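The Second Reader

Small presses are handing manuscripts to outside readers again, and writers are learning to wait

March 15, 2025

For most of its life, Stolon published whatever its two editors agreed on. The press put out four or five novels a year, paid small advances, and answered its mail slowly. Then a reading period last November brought in 787 manuscripts, more than it had received in the three years before that combined.

The editors closed the inbox early and did something they had avoided for a long time. They hired readers.

The arrangement is simple. Each manuscript goes to one outside reader, who is paid a flat fee for the first 40 pages and a one-page report. If the report is good, a second reader gets the whole book. The second reader doesn't see the first report. Only then does an editor at the press open the file.

Of the 787, 636 stopped after the first reader. The press sent short letters to those writers, and a few wrote back to ask who had read them. The press doesn't say.
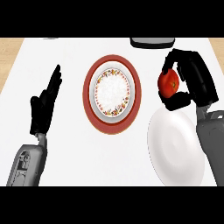
What goes in a report

A reader's report is a dull document when it is done well. It gives the plot in one paragraph, says where the book slows down, and says whether the reader would have kept going without being paid. Firna, a press that has used readers for longer than Stolon has, asks for that last point in a single sentence at the top. Its editors say they read that sentence first and often find it disagrees with the rest of the page.

Readers tend to be writers themselves, or former booksellers. The pay is low and the work comes in bunches. Several of them told me they can judge the prose in a chapter but need much longer to judge the structure, and that the 40-page limit favors books with loud openings.

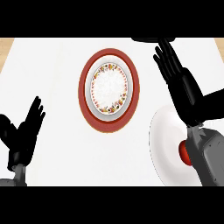 That complaint has reached the editors. This year Stolon will let its readers ask for a further section from the middle of a book before they decide. It will cost more, and the press has cut one title from its fall list to pay for it.

Writers have mixed feelings. One novelist, whose book runs to 277 pages in typescript, got two reports that contradicted each other on nearly every point. The first wanted the sister removed. The second wanted more of her. She put both in a drawer for a month, then rewrote the sister's chapters from the beginning and left the rest alone. Firna took the book in January.

Her contract came with a third set of notes, from the editor this time. The sister stays, but the first chapter has to go.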